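Tuesday, December

Map work for the Brasbridge schools tournament. Notes so whoever runs the next session doesn't repeat my mistakes.

Started with the river crossing, as that was the main complaint after the last play-through. Teams defending from the north bank could see both fords from the mill, so the attackers had no way across before the timer ran down. Moved the mill back 100 game metres and put a low wall along the lane. Ran it against the bots four times. Attackers got over in three of them. Don't trust the bots on this, they never use smoke, but the sight lines are better.

Resupply next. Old value was 400 points per crate, with the depot refilling at the start of each phase. Dropped it to 200. The idea is that a team has to decide between fuel and repairs by phase 2, where before they could buy both and still have some left over. Climier build took the change without complaint. The Poon build did not – it reads the crate value from the old settings file and ignores ours. Copied the file across by hand for now. Needs a proper fix before we install on the school machines.

Still open: the scoreboard counts a captured bridge twice if both squads of one team are standing on it. Saw this again today. I think it is the zone check firing per squad instead of per team. Workaround for referees is to pause at the end of each phase and correct the score by hand, which is slow.

Briefing sheet for teachers is too long. Cut the page on unit types and kept the one on turn order. Pupils pick up the units in the practice round anyway, and it was turn order that caused most of the raised hands.

Grirska map not touched. The snow textures make the infantry markers hard to read on the older projectors. Tried a darker outline on the markers, a bit better, want to see it from the back row of a classroom before deciding. 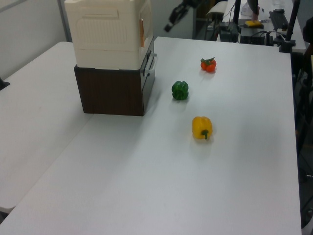
Sound: the artillery warning is too quiet next to the engine noise. Raised it two steps in the mixer and left the engines alone. Headset users may find it sharp. Ask at the next session.

Network test with all the laptops on one switch went fine until the replay recorder was turned on, then turns started lagging at the phase change. Recorder off, lag gone. Recorder writing to the local drive, also fine. So it is the shared folder. Leave it set to local and collect the replays afterwards on a stick.

To do:
Settings file fix for Poon
Zone check on bridges
Reprint briefing sheet, short version
Grirska markers from the back row
Check the spare mice, one double-clicks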